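Home Posts Replies Media

Pukico Bench Notes
January

Short thread on a wrist fault we chased on the tabletop arm at Sorncombe. Symptom: the wrist servo dropped off the bus mid-descent, then came back 2 seconds later at full torque.

Logs showed case temperature at 78 C on every dropout. The firmware limit is 70. The limit was being read once, at startup, and never again.

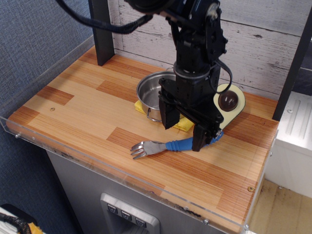 Reconnect behavior was the real safety problem. On rejoin, the servo ran to its last commanded position with no ramp. With the fingers open and one of them low over a fork handle, a few degrees at the wrist is enough to drive the tip into the wood.

Fix: poll temperature every cycle, hold position on rejoin, require a manual clear. Ekström reviewed the patch — 3 comments, all on the timeout.

Brernach unit gets the same firmware next. Until then, keep hands off the table while it's powered.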